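Notebook, December, sim team
Entry by Pendo Kimaro, started 4 pm

Long afternoon on Dultatau, and a really good one! Writing this while the logs copy over so whoever has the lab next can pick it up without asking me everything again.

First, the rooms. We're done with the bare gray test box. Everything from now on loads into the furnished room, the one with the desk, the doorway and the blue-framed window. It loads slower on the old workstation (go get a snack) but the club voted for it and I think the club was right. The arms have to reach over real-looking clutter now and you notice all kinds of lazy habits in our code that the gray box let us get away with.
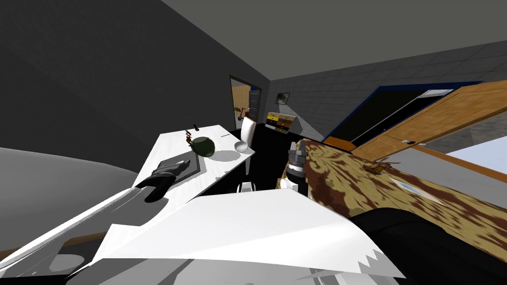
The task for the Cirnport round is still reach, grasp, lift, hold for 4 seconds, put back. Left arm does the reaching, right arm stays parked until the second half. I rewrote the approach so the gripper slows down early and comes in at a shallower angle. Before, it went straight at the target at full speed and then slammed on the brakes, and the wrist would wobble for ages. The new version takes longer per attempt and I don't care, it's so much nicer to watch.

Settings I left in place, all in the Akolgo config:
approach speed: half of the old value
gripper close force: unchanged
random object placement: on
random seed: 1203, please leave it alone until we've compared runs
camera views: head only, wrists off

Ran a batch of 11 attempts with those. Eight clean lifts, two where the fingers closed a little too soon and pushed the apple instead of holding it, and one where the planner gave up before moving at all. That last one I'd like to understand. The log only says "no path" and the start pose looks perfectly ordinary to me. My guess is the elbow check, which we copied from the Grasen starter code back when our arms had different link lengths. If somebody has a free hour, go through that file and check the numbers against our model. I got as far as the shoulder and then my tea was ready.
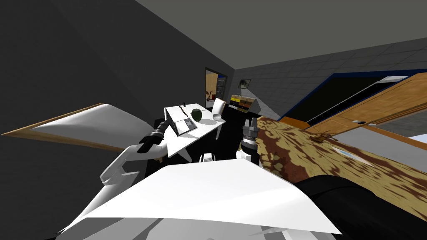 The two early closes are more fun. Both happened with the apple near the far end of the reach, when the arm is almost straight. I plotted finger opening against distance and the close signal fires on the same distance every time, so it's really the distance estimate that drifts when the arm stretches out. Two ways to go: fix the estimate, or wait for contact before closing. I started on the contact version since it would help with the cup too – that one has been rolling away from us for weeks and I am ready to win.

Also talked over the second half with the first-years. They want the right arm to take the object from the left in midair, and I said yes before thinking about it. It'll be hard. Let's try it slow, with collision checking turned all the way up, and save every failed run because the failures make great slides.

To do:
- finish contact-based close, test on apple, then cup
- elbow limits, Grasen file
- overnight batch of 1,000 once the closing is fixed, not before
- label the log folders properly (me, I know)
- write up the approach change for the Cirnport report, half a page, with the wobble plot

Logs are done copying. They're on the shared drive under Dultatau, newest folder. Workstation is still on and logged in for the evening group.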